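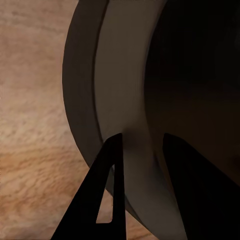

Gripper comparison group, minutes of the Wednesday meeting

Present: Tassanee Chaiyaporn (chair), Yupin Wattanapong, Miłosz Kaczmarczyk, Keerthana Sastry (minutes). Gwenaël Poulain joined by phone from item 2 and was very patient with the line.

1. Minutes of the last meeting
Agreed, with one small correction: it was Yupin and not Miłosz who offered to tidy up the friction settings, and she would like it known that she has now done so. Thank you, Yupin!

2. Long fingers against short fingers
Miłosz took us through the simulated runs at some length (and we were glad of it, as most of us had only seen the scores). Each finger set has now had 1000 attempts in the dining room layout, shared between rim grasps on the large dark bowl and floor pick-ups. The long tapered fingers, which we have all taken to calling the Ternitz set, came out well ahead on the rim, where one finger has to go inside the wall and the other stay outside. The shorter Gutard set tended to knock the rim on the way down, and Miłosz thinks the approach angle is as much to blame as the fingers themselves.

There was a long and friendly discussion about whether we should be straddling the rim at all with a vessel that wide, or using both arms. Tassanee would like to see the two-armed version tried before anybody gives up on the idea. Yupin said she had a soft spot for the single-arm grasp, and that it would be a pity to drop it while it is still getting better.

3. Small round things
Keerthana reported on the pumpkin. It is a ribbed, awkward little object with a short stem, and we chose it on purpose, as smooth balls were telling us very little. The task is to lift it from the floor with the right gripper while the left stays open and out of the way.

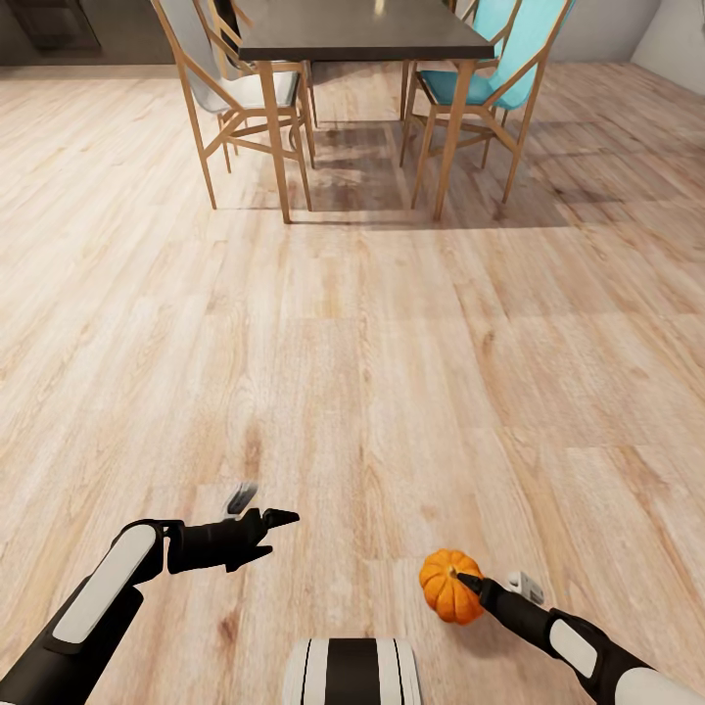

Gwenaël wondered whether we were being too kind to the controller by always starting the pumpkin in open floor, and asked if it might be moved in between the chair legs for a share of the runs. He also felt that a lift ought to be held for 4 seconds before it counts. Everybody liked the second suggestion straight away. The first will need a little more thought, as Hemmin, our planner, is still slow near furniture, but we agreed to try 75 runs and see how we get on.

4. Wrist camera
The view at the rim is rather dark once the hand is close in. Yupin will try a wider lens setting and brighter room lighting, one at a time please, so that we can tell them apart.

5. Any other business
The shared folder is almost full. Would everyone kindly clear out old Alley recordings by the end of March.

Actions
Miłosz: rerun the Gutard rim grasps with a steeper approach.
Yupin: camera settings, as above.
Keerthana: chair-leg runs and the new hold time.
Tassanee: draft of the two-armed task.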